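Thread: Can an arm do bench cleanup yet, or are we still holding the brush?
Board: Shop Automation / General
Page 1 of 1

kerf_and_tell
Split off from the dishwasher thread. My position is that machines can't do household or shop-floor chores yet outside of a fixture built for them. We quoted a Drosta cell for sorting molded pins last spring. It handled 254 parts between stops on the demo floor. On our bench, with our light and our parts, it managed 26. The arm was fine. Piles of loose parts were the trouble.

lowbacklash
Depends what you call a chore. Picking one part at a time out of a heap is the wrong way to clear a bench. People don't do it either. You drag the edge of your hand across and push the lot into a bin. Pushing needs less precision than grasping, and you move a dozen parts per stroke.

kerf_and_tell
And then they roll. Cylinders are the worst case for pushing. One on its side goes wherever it likes.
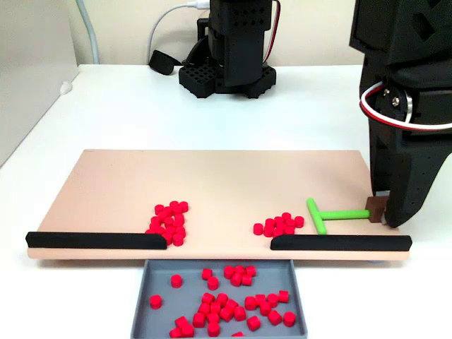 Studov, April
lowbacklash
Posting from the road, so short. Small red cylinders on a board, rails along the front edge, a gap between them, gray tray under the gap. Green T-shaped pusher lying flat with the gripper at its handle. There are still two heaps up on the board, so call it a job in progress. Look at the inner ends of the rails, they are cut at an angle. I'd do that on any bench where parts get swept over the front.

m6_washer
The left heap is tight up against the rail end. If the pusher comes in from the right it has nothing behind those parts to push with. You need to lift the tool, go over, set down on the far side and come back. That's the step where the scripted version we ran on the Trollby line fell apart. It had one stroke direction and no idea what was left over.

lowbacklash
Agreed, the stroke order matters more than the stroke. You want to look again after each pass.

oldspindle
I'll take the other side. Rails, tray, special pusher: that is a fixture. Kerf's point stands. My kitchen table has no rails. Show me crumbs, a coffee cup and a phone on the same surface and tell me which one goes in the bin.

m6_washer
A dustpan is a fixture too. So is a sink. I don't see why the machine has to do it with bare fingers before it counts.

oldspindle
A dustpan goes where the mess is. This board stays where it is and the mess has to be brought to it.

kerf_and_tell
For the shop I could live with that. Cost is what stops me. The Nassar bench kit is listed at 3229 without the arm, and the person it replaces spends up to 60 minutes a week sweeping pins. I can't make that pay.

lowbacklash
Then don't buy it for sweeping. Print a pusher and two rails, borrow arm time from some other job, and log how many passes it takes to clear the board with your own pins. Run it with the parts standing up and again with them tipped over. I'd expect the second number to be ugly.

kerf_and_tell
I have rail stock and a tray. No promises on when.

oldspindle
Put a coffee cup on it for me.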